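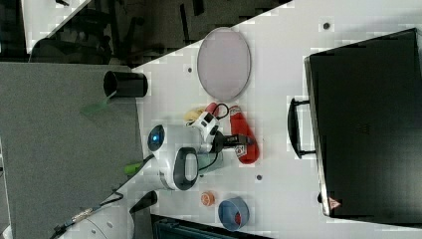
Notebook: Tabletop Collection, Kulbridge Bench

Filed under: Lab Notes / Data Collection / Manipulation

Search this notebook Enter keywords

February, entry opened 9:40 a.m.

Purpose of session: to continue the mixed household set for the Gradelberg task list. The target for the set is 2,000 accepted episodes. The count carried forward from the previous entry is 975.

Layout. Objects were placed without a fixed pattern, in accordance with the revised instructions. The oval tray and the blue bowl remain in the set. The bowl may start upright or on its side, and the operator is to record which. The black case stays on the table as a large obstacle and is not to be used as a target. Soft items are to be mixed with rigid ones in every layout.

Operator: Marlina Kusuma. Episodes accepted this session: 122. Episodes rejected: 2, both for a late start of the wrist recording. The running count is therefore 1,097.

Grasping of soft items. The felt ketchup bottle is to be held low on the body, with one finger on either side and the lettered label between them.
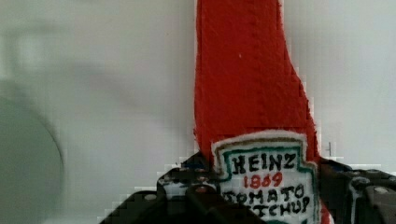 Operators should close slowly on items of this type and pause before lifting. Episodes in which the operator adjusts the grip once are acceptable and should be kept. Episodes with repeated adjustments should be marked for review under the code used at Ilevby.

Language labels. "Ketchup bottle" and "red bottle" are both permitted. The brand name is not to be used in the written instruction, even where it can be read in the wrist view.

Open items. Raju export has not been run for this session. The wrist recording delay is to be checked before the next block. Layout changes are to be made every ten episodes until further notice.

Entry closed 4:15 p.m.

Related entries
Wrist camera timing checks
Label wording for soft objects
Ilevby review codes, revised
Gradelberg task list, second part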